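Greifhand am Arbeitstisch einrichten: Was der Kokum-Bausatz kann und wo man selbst ran muss

Der Hersteller Flundley verspricht für den Kokum eine Inbetriebnahme an einem Vormittag. Wir haben länger gebraucht. Wer den Bausatz, also Arm, Mehrfingerhand und Steuerungssoftware, schon bestellt hat, kommt mit der folgenden Reihenfolge hoffentlich schneller durch. Wer noch überlegt, sollte vor allem Schritt 4 lesen.

Was Sie brauchen

- einen Tisch, der nicht wackelt (Klapptische scheiden aus)
- eine Teppichunterlage oder etwas ähnlich Griffiges
- Blöcke in verschiedenen Höhen
- Kleinteile aus dem eigenen Alltag, keine Schaumstoffwürfel
- eine zweite Person am Not-Aus

Schritt 1: Arm montieren

Die Anleitung zeigt den Arm in der Tischmitte. Das sieht auf dem Titelblatt gut aus und kostet in der Praxis die halbe Arbeitsfläche. Setzen Sie ihn an eine Ecke und führen Sie das Kabel nach außen weg. Die Schrauben nach der ersten Stunde Betrieb nachziehen, davon steht im Handbuch kein Wort.

Schritt 2: Nullpunkt setzen

Alle Gelenke in Ruhelage fahren, dann in der Software Meredith den Menüpunkt »Referenz« wählen. Meldet das Programm Erfolg, glauben Sie ihm nicht sofort. Fahren Sie dieselbe Position fünfmal an und markieren Sie den Auftreffpunkt mit Klebeband. Bei uns lag der erste Durchgang sichtbar daneben, obwohl der Haken grün war. Nach einem Neustart der Steuerung passte es.

Schritt 3: Unterlage und Teile auslegen

Auf einer glatten Platte rutschen leichte Teile weg, sobald ein Finger sie seitlich berührt. Mit Teppichunterlage wird das deutlich besser. Stellen Sie einige Gegenstände auf Blöcke, damit die Hand nicht ständig bis zur Tischfläche hinunter muss. Und mischen Sie: rund, flach, schwer, weich. Ein Bausatz, der nur seine mitgelieferten Testkörper greift, hilft niemandem in der Werkstatt.

Schritt 4: Greifen aus einem Gehäuse

Im Prospekt heißt es, die Hand arbeite »auch in engen Behältern zuverlässig«. Zuverlässig nach welchem Maßstab? Osian Hughes vom Händler Jistuldale nannte uns auf Nachfrage 1.816 Greifversuche, konnte aber nicht sagen, wie viele davon in einem Behälter stattfanden. Probieren Sie es deshalb selbst:

Ein offenes Gehäuse so hinstellen, dass die Hand von oben hineinkommt. Ein einzelnes Teil hineinlegen. Die Hand mit halber Geschwindigkeit anfahren lassen und die Finger erst über der Öffnung krümmen. Wer früher schließt, bleibt am Rand hängen und schiebt die Dose vor sich her.

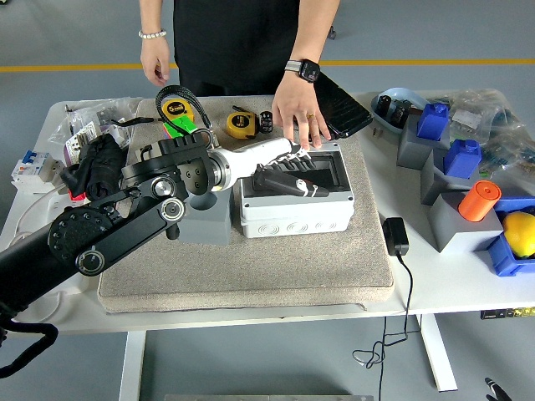 Die Hand über der offenen Abzweigdose. Die Maßbänder und Blöcke liegen mit auf der Arbeitsfläche.

Führen Sie eine Strichliste. Wir haben nach 148 Versuchen aufgehört und konnten dann wenigstens sagen, bei welchen Formen sich das Weitermachen lohnt. Griffige, längliche Teile gingen ordentlich. Flache Teile am Boden der Dose blieben Glückssache - daran änderte auch das Nachstellen der Fingerkraft wenig.

Schritt 5: Grenzwerte speichern

Unter »Profil« die Fingerkraft, die Geschwindigkeit und die Mindesthöhe sichern. Meredith überschreibt das Profil beim Update vom Juni ohne Rückfrage. Exportieren Sie die Datei vorher auf einen Stick.

Lohnt sich das?

Der Bausatz kostet bei Jistuldale 2.000 Euro, Unterlage und Blöcke gehen extra. Meine Kollegin Châu Nghiêm würde ihn für Schulungen wieder kaufen. Ich warte ab, bis Flundley Zahlen für Behältergriffe vorlegt, und zwar mit Angabe der Teile. Für einen Dauerbetrieb ohne Aufsicht würde ich ihn derzeit nicht einplanen. Wer trotzdem bestellt, sollte sich das Rückgaberecht schriftlich bestätigen lassen und die Strichliste aus Schritt 4 innerhalb der Frist fertig haben.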